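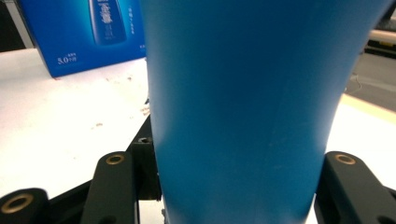 Tidying the worktable, one blue thing at a time

I've finally had a go at the big white board on the table (it's been on my list since May!) and what I wanted most was a home for all the bits that live on it. So, a box. I'm a great believer in boxes.
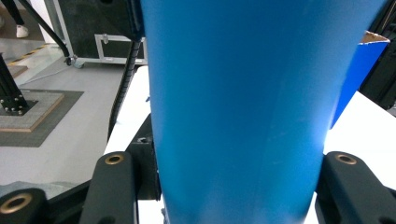 Blue on blue, with the box waiting on the right.

Once the things are off, you do see what's been hiding underneath. Old brown marks, little specks, the lot. I gave myself 14 minutes for the wiping and used every one of them, plus a tea break.

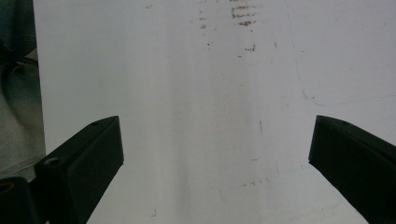
Arnside, 7/22/23
My method, such as it is: spray bottles go into the box upright, one side of the divider, cloths on the other. I do 2 passes over the board with a damp cloth and leave the stubborn spots for another day – I'd rather have a few stains than a scratched top.
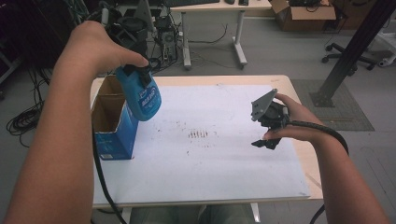 Natalska writes that she keeps her sprays in a bucket with a handle, as cardboard goes soft the minute a nozzle drips, and would I please try it before the next issue.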